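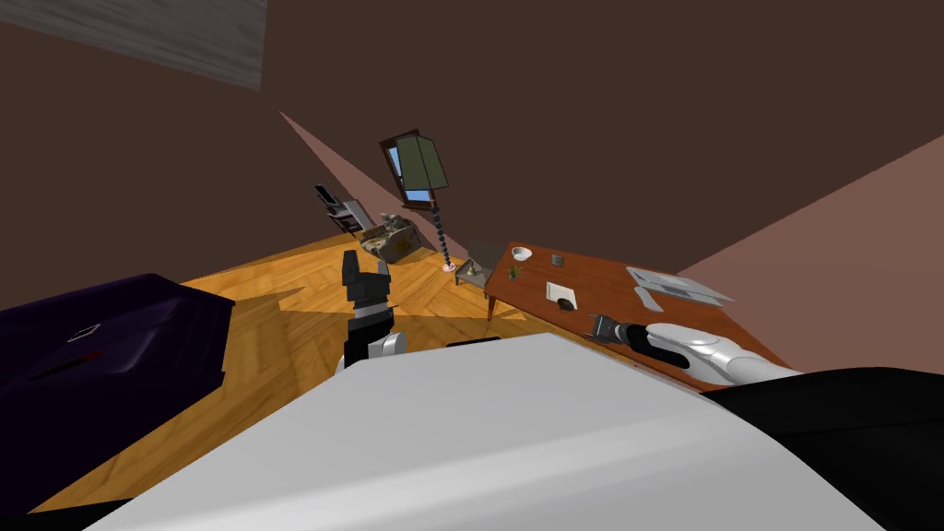

Wooden tables are very much in demand in Pritcombe this spring.

I've been buying second-hand furniture in Pritcombe since I could carry it home, so you can imagine how pleased I was to hear that the Bošković saleroom is reopening in April. It shut three months ago when the roof started letting in rain over the wardrobes, and a lot of us had quietly given up on it. Jasmina Obradović, who runs the place now that her uncle has retired, rang me at breakfast to say the roofers had finished and the doors will open at 9 in the morning, same as ever.

The first sale has 300 lots, mostly brown furniture from house clearances out towards Rorville. There are dining tables, chests of drawers, a frankly enormous sideboard (I have nowhere to put it and I still want it) and plenty of boxes of odds and ends. Jasmina says she's kept the starting prices low, as she'd like younger people to come and have a go.

"People think you need to know what you're doing," she told me. "You don't. You need a tape measure and someone with a van."

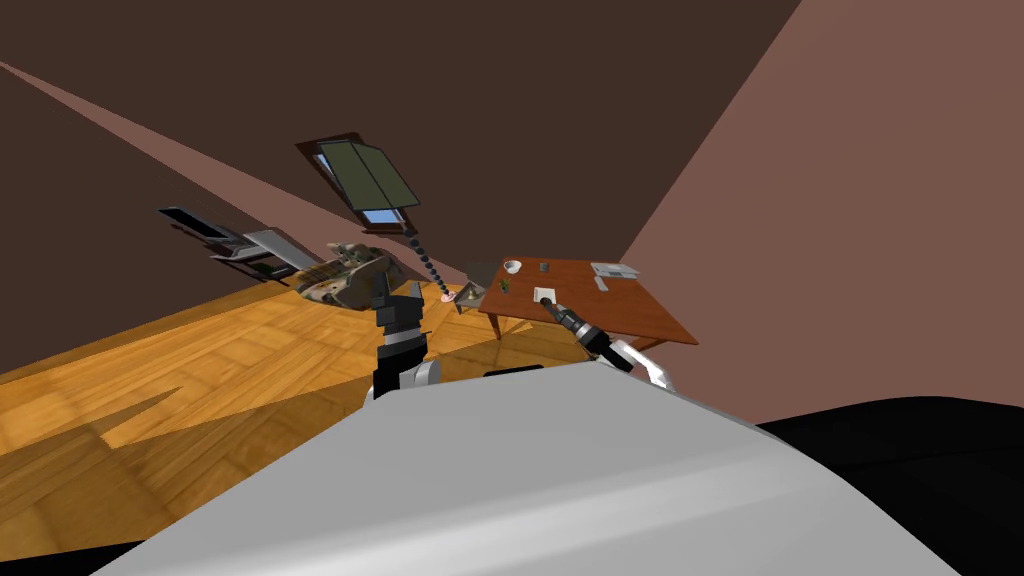

The lots I'm most excited about are the old floors, though. Bošković never used to bother with them, but Teodora Hoxha has joined from a reclamation yard and she's mad about parquet. I can see why! Look at that warm orange wood, laid in squares with the lighter and darker strips side by side, and tell me you'd put a carpet over it. Teodora has bundles of reclaimed oak blocks going into the sale at £55 a bundle, and she's happy to talk beginners through getting the old bitumen off the backs. It's a filthy job. I did my own hallway with a scraper and a bag of frozen peas for my wrist, and I'd do it again tomorrow.

Parking has been the one grumble. The yard behind the saleroom is still full of scaffolding poles, so buyers are being asked to use the car park on Nistis Lane and come back with the van once they've paid.

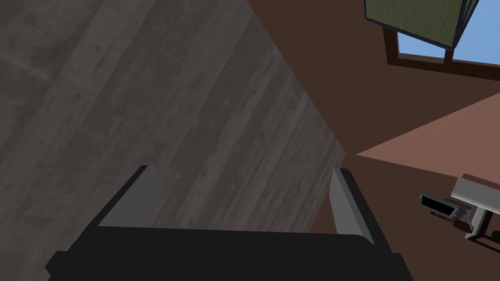 There's a loading bay at the side for anything heavy, and Jasmina has promised a couple of strong lads to help until closing time. You can leave your lots overnight too, but ask at the desk first, as the storeroom is smaller than it was.

Viewing is the afternoon before the sale. The tea hatch is back as well, cash only.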